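**1/** Kitchen reset thread. I've lived with the same white plastic cutting board for 9 years and I'm finally dealing with it. Posting as I go.

**2/** I bought it at Ostrowski, the restaurant supply place by the bus depot. It has outlasted two knives and one apartment. White counter, white board, so any stain is easy to see.

**3/** The left side and middle have gone yellow. I blame turmeric. Glenys Kingi taught me her squash curry in January and I've made it every week since. The right side is still pretty clean, as I'm right-handed and pile the chopped stuff on the left.

**4/** There are also small specks and some light scratches. Neither bothers me much. The yellow does.

**5/** Long wooden chopsticks are out too. I use them for frying and for turning noodles. They get a hand wash and a wipe of oil, same day as the board.
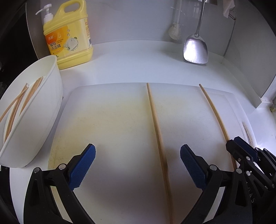 **6/** Dark streak near the right edge of the board, along the counter seam: that's the next job. Old toothbrush, dish soap, then a dry cloth.

**7/** Plan for the yellow part: baking soda and a little water, spread it on, leave it 20 minutes, scrub, rinse. Verna Brannigan swears by lemon and salt. I'll try hers second if the first one doesn't do much.

**8/** Several people asked about bleach. I've used it before, diluted, with the window open. It works okay on plastic. Keep it off the chopsticks, they soak it up and you'll taste it.

**9/** First round of baking soda done. It's lighter at the edges of the stain and about the same in the middle. Leaving a second coat on while I do the toothbrush part.

**10/** Seam update: most of it came up. There's a thin line left that I think is down in the gap. Might need new caulk. Salvador Paiva, if you're reading this, do you still have that caulk gun?

**11/** Lemon and salt is on now. Smells nice at least. If the board is still yellow after this I'm keeping it for onions and raw meat is getting its own board.

**12/** Chopsticks are washed and standing in a jar by the window. Oil tomorrow when they're fully dry.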